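Kitchen scale drifts when left on: load cell or board?

ekdale_bench
2021-09-20
I have a Levby bench scale, 7 kg capacity, used for weighing flour and salt. Put a 300 g check weight on it and it reads 300. Leave the weight there for half an hour and it reads 307. Take the weight off and it shows 6 or so, then creeps back toward zero. Batteries are new. Is this the load cell or the amplifier board?

dardo_g
Creep in the cell. The glue under the strain gauges relaxes under load, and the reading follows it. The slow return after unloading is the usual sign. Replace the cell.

Bjarke Bach
I don't agree. Creep on a 7 kg cell at 300 g should be well under a gram. Seven grams is far too much unless the gauge is coming loose. I would look at temperature first. Does it drift with nothing on the pan?

ekdale_bench
Didn't check that. Will run it empty tonight.

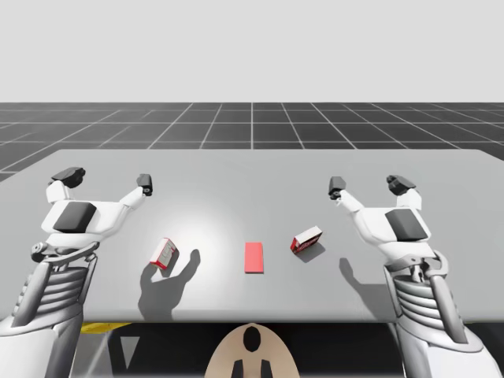 Ran it empty for the same half hour. It went from 0 to 6 and stayed there. I had tared it right after switching on, same as I always do.

Bjarke Bach
Then the weight has little to do with it. Something is warming up, most likely the regulator next to the amplifier. Let it run before you tare and repeat the test.

dardo_g
An empty pan still loads the cell. And it doesn't explain why his reading fell again after unloading.

Bjarke Bach
The pan was on at power-up, so that load was there from the start. For the return, ask how long he watched it and whether a door was open.

pereyra22
Check the feet too. Mine (a Vanance, same layout inside) had one foot touching the cell bracket. Readings wandered all day. I filed the bracket and it has held since March.

ekdale_bench
Feet are clear. Let it warm up for an hour, tared, put the 300 g on. It read 300 at the start and 301 after half an hour. Leaving the cell alone for now.

dardo_g
That last gram is creep.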